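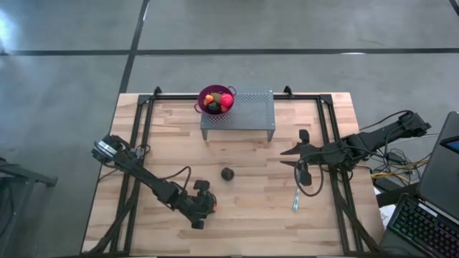

*Written and maintained by Ilgın Coşkun. Last changed in December, together with version 2.*

# Jatum: recipes from small printed cookbooks

Jatum is a collection of 3527 recipes in English, typed from cookbooks which were printed locally and sold to pay for something: a new roof, a school trip, a bandstand. Such books usually have a spiral or two staples, and the recipes in them are signed by the people who sent them in. Libraries rarely keep them.

I began the collection when I was learning English, and I found that I could read a newspaper but not a recipe. "Rub in the fat until it looks right" was not in any of my course books. Later it became a data set, with fields and a checking procedure, and other people started to ask for it. The older notes were written for myself only, so I have rewritten most of them for this version. If a sentence is still unclear, please open an issue and quote the sentence.

## What is in the folder

```
jatum/
 README.md
 CHANGES.md
 recipes.csv
 ingredients.csv
 vessels.csv
 books.csv
 notes/
 spelling.md
 measures.md
 doubtful.md
```

`recipes.csv` is the main file, with one recipe per row. `ingredients.csv` has one row for every line in an ingredient list, joined by `recipe_id`. `vessels.csv` is a list of the words used for pots, bowls, dishes and tins, with the group I put them in. `books.csv` describes the printed books.

All files are UTF-8, with commas between the fields and double quotes around any field that contains a comma. Line breaks inside the method text are kept as `\n`. Please do not open the files in a spreadsheet program and save them again. It changes fractions like 1/2 into dates, and I have received corrections with this damage more than once.

## Fields in recipes.csv

| Field | Meaning |
|---|---|
| `recipe_id` | Short code, never used again if a recipe is removed |
| `book_id` | Points to `books.csv` |
| `title` | Title exactly as printed, including mistakes |
| `signed` | `yes` if a contributor's name was printed, otherwise `no` |
| `course` | Heading of the chapter in the book, as printed |
| `group` | My own grouping, see below |
| `method` | Full text of the method |
| `serves` | As printed, often empty |
| `oven` | Oven words as printed ("moderate", "gas 4", "hot but not too hot") |
| `doubt` | `0` or `1`, see Doubtful readings |

The names of contributors are not included. Many of these people, or their children, still live in the same places, and they gave their names to a book for neighbours. I only keep the fact that a name was there.

## Groups

The chapter headings in the books are not comparable. One book has "Afters", another has "Cold Sweets" and "Hot Sweets", and a third has a chapter called "For When People Come". For this reason I added seven groups:

- `soup`
- `main`
- `side`
- `bake`
- `sweet`
- `preserve`
- `other`

A fruit cake is `bake` and a trifle is `sweet`. A savoury flan was difficult, and after some changes it stays in `main`. Everything about drinks, cleaning products and food for pets is in `other`. The last kind is more common than you would expect, and I left it in, but please do not use `group = other` as if all of it could be eaten by people.

## Where the books come from

The largest part comes from the Witier shelf, a private collection which belonged to a retired printer. He kept a copy of every booklet that left his workshop. His family allowed me to photograph the pages and to publish the typed text, on the condition that the advertisements were left out. The advertisements are very nice, so I was sorry about this.

The second part is the Sisance box. It came to me from a house clearance, with water damage on the lower half of many pages. Where a method stops in the middle, this is usually the reason, and the text then ends with `[page damaged]`.

The third part is called Humphreys in the files. Humphreys is the name of the street where the hall stood, and the books from the hall were made over many years by more or less the same circle of people. You can see the same recipe for cheese scones come back with small changes: first lard, later margarine, then butter again. If you are interested in how a recipe moves through time, start with this part.

The column `source` in `books.csv` has the values `witier`, `sisance` and `humphreys`.

## How the text was made

I typed every recipe by hand from photographs of the pages. I did try automatic text recognition, but the books are often typed on a machine with a worn ribbon and then copied badly, and correcting the result took me longer than typing. It also made quiet mistakes. A recipe with 8 teaspoons of salt where the page has 3 looks perfectly clean on the screen.

After typing, I left each recipe for at least one night and then read it aloud from the file while looking at the page. This is slow, but I hear a missing word better than I see it.

Rules I followed:

1. The spelling is not corrected. "Desert spoon" stays "desert spoon".
2. Underlining and capitals for emphasis are both written as capitals.
3. Small drawings are left out, with the word `[drawing]` in their place if the method refers to them.
4. Corrections made in pen by an owner of the book are not part of the text. They are in the `pen_note` column of `ingredients.csv` when they concern an amount.

The fourth rule was changed in version 2. Before this, I sometimes used the pen correction as if it was printed, when it was clearly better. It was a bad decision for a data set, although it was probably a good decision for the cakes.

## Measures

I do not convert anything. A cup in these books can be a measuring cup, a teacup or "the blue cup", and it would be wrong to put a number of millilitres next to it. The file `notes/measures.md` lists what the books themselves say, for example when a preface explains which cup was meant.

Some 600 ingredient lines have no amount at all. In the data, `amount` is then empty. It does not mean zero, and it does not mean "to taste". When the book says "to taste", the field contains these words.

An example from `ingredients.csv`:

```
recipe_id,line,amount,unit,item,pen_note
h-scone-c,1,8,oz,self-raising flour,
h-scone-c,2,,,a good knob of lard,"marg is fine"
h-scone-c,3,to taste,,mustard powder,
```

Expressions like "a good knob" stay in the `item` field. I know that this is not tidy. Every time I tried to divide them, I had to decide things which the page did not decide.

## Vessel words

This part grew from a footnote. English recipes use many words for the thing you put the food in, and the words do not divide the kitchen in the same way as in my own language. "Basin" was my first problem. I thought it was for washing hands.

In `vessels.csv` each word has a `kind` (`bowl`, `pan`, `tin`, `dish`, `jar`, `unclear`) and a column `handles` (`none`, `one`, `two_or_more`, `unknown`). The handle column describes only what the text says. A metal bowl with small loop handles on its sides, like the purple one in the picture at the top, would be `bowl` and `two_or_more` if the recipe mentioned the handles, but recipes almost never mention them. Most rows have `unknown`, and this is correct.

"Stand" also gave trouble. In older recipes it can be the thing under a hot dish, the thing a cake is shown on, or the verb, as in "let it stand". Only the nouns are in the file.

## Doubtful readings

If `doubt` is `1`, at least one word in the recipe could not be read with certainty. The word is followed by `[?]` in the text and there is an entry in `notes/doubtful.md`. Please look there before you report an error, as it may be known already. For any work where amounts matter, I recommend that you leave these recipes out.

## Suitable uses

The collection has been used for a class on imperative sentences, for a study of butter and margarine, and by a choir that wanted something funny to sing. I think it is good for:

- vocabulary work with learners of English at a middle level
- studying how instructions are written for people who already know how to cook
- comparing versions of one recipe inside one place

It is less good for studying what people ate. People sent their best dishes to these books, and probably also the dishes they wanted to be known for. Boiled potatoes do not appear.

## Please do not

- use the preserving recipes as safety advice. Several of the jam and chutney methods would not be accepted today, and one method for bottled beans is dangerous. It has a warning in the `method` field, in square brackets, which is the only place where I added words of my own.
- try to find out who signed the recipes.
- describe the collection as British cooking in general. It is three sources, and two of them are from the same valley.

## Known problems

- Duplicate recipes are not marked. The Humphreys books repeat themselves, and sometimes a repeated recipe has one changed word that matters.
- The `oven` field mixes words, gas marks and degrees.
- In the Sisance part, page order was partly lost, so a few recipes may have the wrong `course`.
- My own typing habits are in the data. I noticed late that I had written "teaspoonfull" in some places where the page had "teaspoonful". The ones I found are corrected, and listed in `CHANGES.md`.

## Corrections

Open an issue with the `recipe_id`, the text as it is now, and the text as you think it should be. If you own a copy of the same book, a photograph of the page helps very much. I answer in the evenings, usually after eight, and slowly in the weeks when I have marking to do.

## Licence

The structure, the notes and the groupings may be used freely if you name the collection. The recipe texts are shared with the agreement of the people who lent the books, for study and teaching. If you want to print them in a book that is sold, please write to me first, so that I can ask the families.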